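4.2 Bail conditions: setting the reporting times

1. Open the defendant's record in Farura and choose Conditions.
2. Enter the reporting days and the time window. The default is 45 minutes.
3. Press Save, then print the notice for signature.

Caution: do not change the bond amount on this screen. The court order must be entered first (section 4.1). 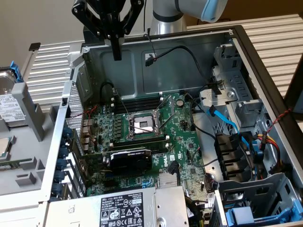

What happens when the person reports late?
The record turns yellow, and the duty officer at the Damton desk receives a message after 25 minutes.

Note: Saturday reporting must be switched on by the supervisor. Ask Jummai Effiong, extension 154.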